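Grorus Brula Countertop Multi-Oven, long-term review

The Brula is the second tall countertop oven from Grorus and replaces the original model, which had a mechanical timer and a reputation for running hot. I used the old version for several years and bought the new one in June at full retail price. It has since been used almost daily for bread, vegetables, reheating and the occasional small chicken.

Construction

The body is painted steel over a steel inner liner, with a gap between the two that serves as an air jacket. The outer skin reaches a temperature on the sides that can be touched briefly without injury. The top is another matter. Most of the exhaust leaves through a slot at the rear of the top panel, and anything stored above it will get warm. The manual asks for a hand's width of clearance behind the unit and twice that above. Treat both as minimums.

The door is a single pane on a bottom hinge. A second pane would have cut heat loss and kept the glass cooler, and at this price it should have been included. The hinge itself is good. It holds at the halfway position without drifting, which the old one never did, and the gasket is now a replaceable push-in strip.

Fit and finish are uneven. The panel seams on my unit are tight on one side and slightly open on the other. Nafula Mabula, who bought hers a month after mine, reports the same thing mirrored, so I assume the tolerance is simply wide. It has no effect on cooking.

Controls

There are 2 knobs and a small display. The left knob selects the mode, the right one sets temperature and time, with a press to switch between them. The press is too light. It is easy to set twenty minutes when you meant to raise the temperature by twenty degrees, and there is no confirmation tone for either. The display is legible from across a kitchen but dims after a minute and does not brighten when the timer is close to ending.

The clock loses its setting in any power cut, however short. The last-used program is kept.

Temperature accuracy

I measured with a thermocouple clipped to the center of the middle rack, logging through a gap at the door gasket. With the oven set to 400°F, the first overshoot was noticeable and lasted a few minutes, after which the cycle settled to a narrow band slightly below the set point. The old model swung much further in both directions. Rear corners are hotter than the front by enough to matter for cookies – rotate the tray at the halfway mark.

At low settings the picture is less good. Proofing mode runs too warm for an overnight dough and cannot be adjusted downward. For a same-day loaf it is fine. I also ran the boiling check I use on every appliance with a steam setting: an open pan of water on the lower rack, probe submerged, at close to sea level. It reached 212°F and held there, which tells you the probe is honest and not much about the oven, but it does confirm that the steam setting delivers enough heat to keep the pan at a boil.

Power draw

The rated draw is 2000 watts on the combined setting. That is more than a standard 15-amp household circuit can supply, and the plug is the 20-amp type with one blade turned sideways. Check the outlet before ordering. Fuad Woldegiorgis had to have a new circuit run to his counter and was not pleased about it, although the electrician found other things in the same wall that needed attention. The single-element bake setting draws much less, but the plug is the same whatever mode you use.

Cooking results

Bread is the strongest case for this oven. A small boule in a lidded pot comes out with an even crust and good height, and the preheat is short enough that I no longer use the full-size oven for one loaf. Roast vegetables brown well on the upper rack if the tray is not crowded. Fish is adequate. Toast is poor: slow, dry, and pale on the underside. Keep your toaster.

Convection noise is a steady low hum with a faint rattle from the fan guard. I tightened the guard screws once and the rattle returned within weeks. A thin washer behind each screw fixed it.

Cleaning

The crumb tray slides out from the front, below the door, and can be removed while the door is shut. The side walls wipe down with dish soap and warm water. The ceiling is the weak point, as the upper element sits close to it and cannot be folded down. Grease collects there and smokes on the next high-heat run. I clean it with a bottle brush. A hinged element, as used on the competing Neria, would solve this.

Support and spares

Gasket strips, racks and the fan guard are listed on the Grorus parts page at reasonable prices. The door glass is listed but has been out of stock each time I checked. Email support answered in two working days and sent a correct wiring diagram without argument.

Verdict

Recommended for small households that bake bread and already have a suitable outlet. The temperature control is a clear improvement on the first model, and the door hardware should last. Anyone who mainly wants toast or a yogurt incubator should look elsewhere, and owners of the older unit in good order have no urgent reason to replace it. I would wait for a second door pane.

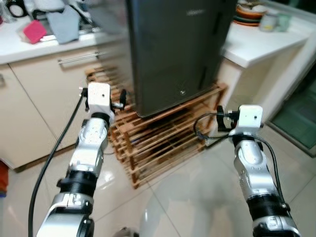

One correction to the notes on placement: the clearance figures in the manual apply to a solid countertop. Grorus support confirmed that an open rack is acceptable provided it is level, rated for the weight and does not rock when the door is lowered. Keep the cord clear of the rear exhaust in either case.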